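Reconstructing a Construction Sheet for the Pomon Town Flag
Project report, design and technical drawing stream
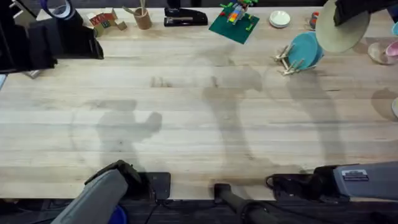

Marion Tennant wrote back in March that the council had never held a drawing of the flag, only a written resolution, and that every maker had been left to work out the widths alone. Her letter settled the method. With no master drawing to find, the sheet had to be built from the resolution and from the flags themselves.

Background

The resolution describes a blue field with a white wavy band along the lower part and a yellow wheel in the upper hoist. It gives no ratio, no colour references and no number of spokes. It says the band is to be "of moderate width". The wheel is to be "near the staff but clear of it".

Flags have been supplied to the town by two makers, Gostum and Trulomix. Both firms work from their own patterns. Neither pattern appears to have been sent to the council for approval, and the files we were allowed to read contain invoices and one complaint about a torn heading, but no artwork.

Method

I measured one flag from each maker, laid flat and pinned at the corners without stretching. Lengths were taken from the outer edge of the heading to the outer edge of the fly hem. The heading was then subtracted, as it is not part of the design area. Wave height was measured from crest to trough along the centre line of the band.

All lengths were converted to units of hoist width so that flags of different sizes could be compared. The base grid was set at 20 units high. A finer grid was tried first, but the stitching on the sewn flag wandered by more than one division, so the extra detail meant nothing.

Colours were matched by eye under north light in the drawing room, against printed swatches. The sewn Gostum flag had faded at the fly, so only the strip beside the heading was used.

Findings

The Gostum flag is close to 2:3. The Trulomix flag is longer, close to 1:2, and the added length is all plain field at the fly. The wheel and its distance from the hoist are nearly the same on both, which suggests one was copied from the other or that both follow a lost sketch.

The band is where they part. Gostum's is a true wave with even crests, sewn in short sections. Trulomix prints a shallower wave that flattens toward the fly and ends on a half crest, so the reverse does not match the front at the seam. I treated this as a printing fault and left it out.

The blues differ plainly. The Trulomix blue is darker and slightly green. The resolution says only "blue", so either is correct in the strict sense.

Proposed sheet

The proposed ratio is 2:3. The wheel is centred on the upper half of the hoist side, with its rim tangent to the grid lines. The wave is drawn from circular arcs only, so that it can be set out with a compass and a straight edge. The final artwork was exported at 300 dpi for the printed copy, with a separate line version for sewing rooms.

Catherine Morrison checked the arcs and found that the first draft left a visible kink where neighbouring arcs met. The centres were moved onto a common line and the kink was removed.

Limits

One flag per maker is a thin sample. An older flag is said to hang in the hall at Swai, but the hall was closed for roof repairs during the project and I did not see it. Colour matching should be repeated with an instrument. The spoke count follows the Gostum flag, and the council would need to confirm it before the sheet is used for an order.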